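How many demonstrations before a stacking policy is any good?

Posted in Arms & Grippers > Learning from examples

Hi all! I've got the bug badly. I've started recording examples by hand-guiding the arm so I can train a small policy to pick up little blocks and stack them. I have 11 good runs so far and the first training attempt wanders off to one side and stays there. I keep reading wildly different numbers. One tutorial used 3000 episodes, which at my pace is most of the winter. Is there a sensible place to stop and check? And should I keep the work surface the same every time, or change it as I go?

Thanks! Loving this so far, even the wandering.
floltberg_fan

Panicker
More than 11 :) Try 200 and see.
Also check your timestamps, mine were out by a few frames and it looked just like what you describe.

Meenakshi Hegde
Oh, this is such a fun stage to be at! Please don't start with 3000. Record around 50, train, watch what goes wrong, then record more of exactly the bit that goes wrong. I did it that way for our sorting task (we call the project Plindoler, long story) and the second batch taught it far more than the first, because by then I knew it was hopeless at approaching from the left.

On the surface: change it, but one thing at a time. We work on a ribbed aluminium table and lay different sheets over it. A glossy one is brilliant for this, as you get glare and a big arm shadow in the pictures for free, and a policy that has only seen matt grey gets very confused by both.
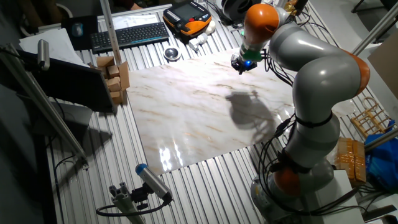
Meenakshi Hegde
Member, Firkell robotics board
Answered 2023-08-23

The marble-patterned sheet is my favourite of the lot! Look at how much shadow falls across the middle of it. If you have 2 cameras, fix both of them firmly and write down where they are, as a knocked camera spoils a whole afternoon's runs and you may not spot it until training.

Oh, and keep the failed runs in a separate folder. I deleted mine and still wish I hadn't. A fumble where you recover and get the block on top is worth keeping in the main set, I'd say, it shows the arm a way back.

Do post how the next batch goes, I'd love to hear!

gripperjo
Agree with keeping the recoveries. I'd do 3 surfaces at most to begin with. No idea about the timestamps thing.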